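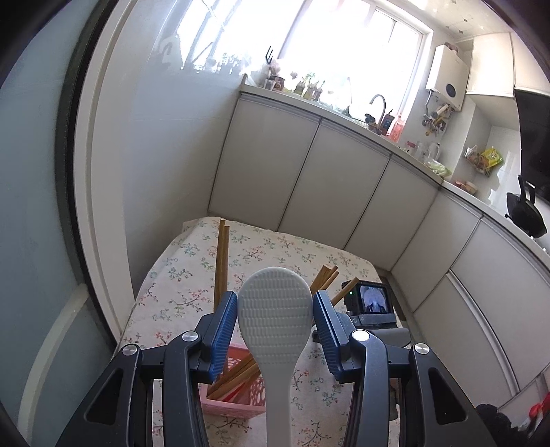

Vinda Hand-Held Gripper – Replacement Jaw Pads (Blue, Ribbed)

Sold as a pair, left and right. Fits the Vinda hand-held gripper with black hinged arms. Pivot caps not included.

Service notice: pad slip on older stock

Pads from batch 23 can come away from the arm under a steady side load. The adhesive layer was cured too short at our supplier, Bognár, and lets go along the lower edge first. The pad then rolls inward and the object drops or twists. Flat kitchen tools with thin handles are the most likely to go. We have had 97 returns so far and no injuries reported.

The batch number is molded into the back of each pad. If yours reads 23, stop using the gripper and ask for a free pair. Do not reglue the old pads. Household glue stays soft under the ribs and the pad will slip again.

Batches 24 and later have a longer cure and a small retaining lip at the lower edge.

Fitting

Open the arms fully and peel off the old pad from the top. Clean the arm with alcohol and let it dry. Press the new pad on for 60 seconds, then leave the jaws open overnight. Check that both pads meet evenly before you pick anything up – a crooked pad wears through on one side.

Keep fingers clear of the pivots when closing the jaws.

Warranty: 2 years from delivery, pads included.

Returns and replacements: Denise Cheetham, Flavell parts desk. Phones are closed Sunday.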